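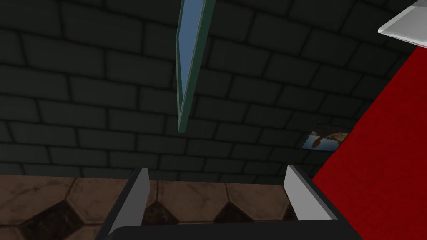 Figure 6.1 View from behind an open gripper in a simulated room.

Chapter 6
When the Stop Does Not Stop

In January a robot arm at the Pakcombe training workshop closed its gripper on a technician's sleeve. Chrysanthi Manolakis was reaching across a work table to straighten a tray. The arm had been told to stop. The screen beside her said STOPPED in large letters. The arm moved another hand's width, closed on the cloth, and held it. She pulled free with a torn cuff and a bruise on the wrist.

The program had been tested before it was put on the arm. It had been run 1,735 times in simulation at Grorkevwood, the design office that wrote it, and the stop command had been used in many of those runs. In every one of them the simulated arm halted at once. The report that went to Pakcombe with the program said that the stop function had been checked and had passed.

This chapter is about how that sentence came to be written, and why it was wrong. The fault itself was small and took an afternoon to repair. Finding it took much longer, partly because the people looking for it started with the arm, which was in good order.

6.1 What the program was told to do

The program, called Aroma, plans simple household jobs: pick up an object, carry it, set it down, open the gripper, move away. It does not drive the motors. It sends a list of short moves to a second program, the arm controller, and the controller turns each move into motor commands. The controller keeps a small waiting list so that the arm does not pause between one move and the next.

When the operator presses the stop key on the screen, Aroma stops planning. It sends no new moves. That is all the stop key did in the version used at Pakcombe. Any moves already on the controller's waiting list were left there, and the controller carried them out.

On the day of the accident there were 6 moves on the list. The first few were short. One of the later ones was the command to close the gripper.

6.2 Why the simulation did not show it

In the simulator, the stop key had a second effect. It paused the simulated clock. With the clock paused nothing could move, so the arm froze, the objects froze, and the waiting list was never read. When the operator pressed the start key again, the simulator first reset the room and cleared the list.

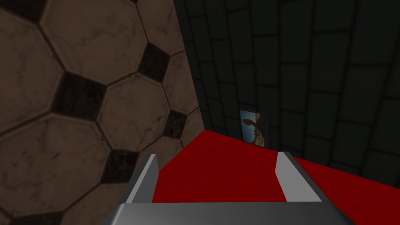
The pause had been added for convenience. Chrysanthi Tsakiris, who ran the tests at Grorkevwood, wanted to be able to freeze a run and look at the position of the fingers before the next move began. She asked for the change in a short message, it was made the same day, and it worked as she wanted. It was not written down in the test plan. Anyone who read the plan later would have taken it that the arm halted on its own.

One run did behave differently. In run 1,643 the simulator had been started with the pause turned off, so that the tests could go on overnight with no one at the desk. The log for that run shows the stop command, and after it the gripper closing on nothing. The log was marked "late message, no effect" and filed. Since the gripper was empty and the job had otherwise been completed, no alarm was raised.

Read the log entry again with the accident in mind and it looks like a clear warning. It did not look like one at the time. It was one line in a long file, and the person reading it was checking whether objects had been put down in the right place.

6.3 Two kinds of stop

Engineers separate an operating stop from an emergency stop. The words are close and are often mixed up in speech, which causes trouble.

An operating stop is part of normal work. It asks the machine to come to rest in an orderly way, usually so that it can be started again from the same point. It may be carried out by software.

An emergency stop is there to protect people. It must work when the software is busy, confused, or has failed. It is wired so that pressing the button acts on the drives directly, and the machine must not start again just because the button has been released.

The arm at Pakcombe had both. The emergency button was on the far side of the table, where it had been left after the benches were moved. Manolakis used the screen key because it was nearer, and because the screen then told her that the arm had stopped. The message was written by Aroma as soon as the key was pressed. It reported that a request had been sent. It did not report anything about the arm.
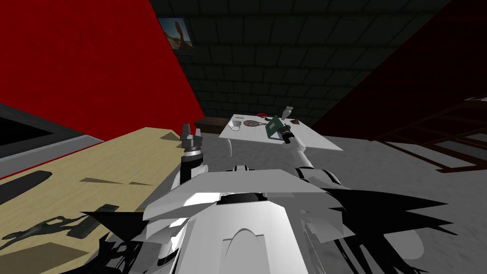 If a program has passed every test in simulation, is it safe to stand near the robot when it first runs on real hardware?

Treat it as untested. A simulation can show that a plan makes sense, but it cannot show that the real controller, wiring, brakes and buttons behave the same way. Stay outside the arm's reach for the first runs, set the speed low, and keep a hand on the emergency stop.

6.4 What was changed

Three changes were made to the software. The stop key now clears the controller's waiting list before anything else. The word STOPPED appears only after the controller reports that all joints are at rest; until then the screen says STOPPING. The simulator's pause has been given a key of its own, with a different label.

At Pakcombe the emergency button was moved to the operator's side, and a second one was fitted at the tray end. The workshop rules now say that no one reaches over the table while the drives are powered, whatever the screen shows.

The old logs were then searched for the same pattern, a gripper command carried out after a stop. The search turned up 11 more cases, all from overnight runs. Section 6.5 works through the first of them line by line.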